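**Subject:** Re: [Jeltau-residents] Sheers vs. blinds for the big windows
**From:** Hubert Moser

Wiebke Lenz wrote:

> Hello all. We moved into the Ammann side in August and still have nothing on the living room window. By day it's lovely. By night I eat my soup in full view of the tower across the way and can't say I enjoy it. My sister says sheers, my husband says blinds, the man at Usent says "motorized" and then a price. What do the rest of you have, and would you do it again?
>
> Also, does anyone know if we're allowed to drill into the ceiling?
>
> Wiebke

Wiebke,

Welcome to the building, and to its one permanent topic of conversation.

Ceiling first. You can drill, but it's concrete behind the plaster and it will eat a cheap bit in a minute flat. Borrow a hammer drill. I have one, apartment 435, please bring it back before the next person asks for it. Stay clear of the crown molding. The folks in 333 put a bracket through theirs and have been admiring the crack ever since.

We went with sheers. Two panels, cream, floor length, the fabric called Mila in the Usent catalog. I measured the drop myself, twice, and got two different numbers, so I ordered the longer one. As a result ours don't hang to the carpet so much as lie down on it. My wife calls this "pooling" when guests are over. You can hem them. We've been about to hem them for 4 years.

Things I'd pass on:

- Buy more width than you think. Fabric stretched flat looks like a bedsheet somebody forgot on the line.
- They wash fine on cold. Hang them back up damp and most of the creases drop out.
- The vacuum will try to swallow the bottom edge. Let go of the trigger and be patient.
- A loose weave does very little for you at night with the lamps on. From across the street you become a puppet show.

On that last point, I don't draw ours nearly as often as I should. I like the view after dark, even with half the living room laid over the top of it.

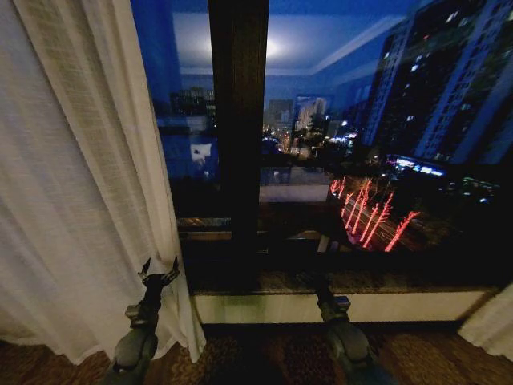 Wiebke answered me off list that a puppet show was still a step up from soup with an audience, and asked whether a second track for something heavier could go in later without taking the sheers down.

It can, if you leave space for it now. Put the sheer track on the glass side and keep a hand's width free on the room side. I didn't, so my heavy curtains live in a box under the bed, where they keep the light off the floor very nicely.

If anyone on the list has blinds and is happy, speak up. I'd take it personally but I'd read it. The drill is free from Wednesday.

Hubert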